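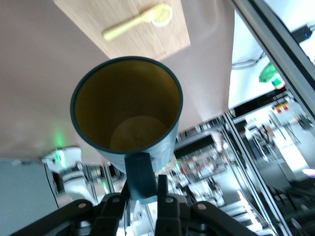

How to remove tea and coffee stains from cups

In my family we drink tea from morning until the evening, and after some months every cup has a brown layer inside. Dish soap does not take it away. For many years I was rubbing with a steel sponge, and in this way I ruined the glaze on two cups from my grandmother. So I want to write down the method which I use now. It is slow but it is gentle.

What you need

Baking soda
A soft cloth or an old toothbrush
White vinegar
Hot water
A small bowl

Before you start

Look at the cup in good light. If you see thin cracks in the glaze, do not soak it for a long time, the water can go inside the clay. For cups with a gold or silver line, use only the soda on the inside and keep it away from the line. Metal travel cups are okay with soda, but please ask the seller first if the inside has a special coating.

Step 1. Wash the cup normally with dish soap and rinse it. The soda works badly on a greasy surface, for example when you drink your coffee with cream.

Step 2. Put one spoon of baking soda in the small bowl and add a few drops of water. Mix until it is like toothpaste. If it runs down the wall of the cup, add more soda.

Step 3. Spread the paste inside and leave it for 7 minutes. I used to leave it the whole night, but I did not see a difference.

Step 4. Rub in small circles with the damp cloth. Begin at the top, where the stain is usually the darkest, and go down. For the corner at the bottom the toothbrush is better. Do not press hard — two light rounds are better than one strong round.

Step 5. Rinse with hot water and dry with a clean towel.

If the stain is still there

My friend Cempaka Manurung showed me the vinegar way. Fill the cup half with vinegar and half with hot water, wait one hour, then wash it again with soap. Do not put the vinegar together with the soda. It makes many bubbles and looks very active, but the two weaken each other and you are left with mostly salty water. Also never mix vinegar with bleach, the gas is dangerous.

How to keep the cups clean longer

Rinse the cup right after you finish, even if you have no time to wash it. Where I live the water is hard, and the stains come back faster than at my sister's house. She uses a filter jug and cleans her cups in April and again before the winter holidays. I do mine every month, usually while the kettle is boiling for the next pot.

Zahira Pasaribu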